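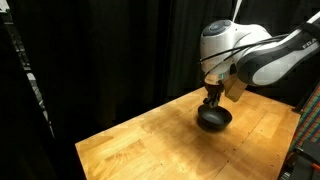

Wornholm Allotment Association
Minutes of the General Meeting, 7th April

Home News Plots Minutes Contact

Junpei Tamura in the chair. The meeting opened late, as the previous one had agreed it would not.

1. Minutes of the November meeting
Approved, after the word "shouting" was changed to "discussion" in two places.

2. Water
The new meter on the Zeltby side shows 2,000 gallons used over the winter, when the taps were meant to be off. Plot holders on the Zeltby side expressed surprise. Plot holders on the other side expressed none. Junpei will ask the water company for a second reading and will walk the pipe before then, with a shovel.

3. Compost
A delivery of 65 bags is booked. Members are reminded that one bag means one bag, and that a wheelbarrow isn't a bag.

4. The shed roof
Two quotes received. Imai wants $384 to patch it; Jukton wants a good deal more to replace it and has described the patch as "a hat on a sieve." Long debate. Patch approved, nine votes to seven. The seven asked that their number be recorded -- it has been.

5. Rent
Stays at $200 a year for a full plot. Mild applause.

6. Rhubarb
The matter of the missing rhubarb was raised again. The chair repeated that he has no powers of arrest. Members may label their crowns if they think it will help.

7. Any other business
The gate code will change on Friday. It will not be written on the gate this time.

Closed when the tea ran out.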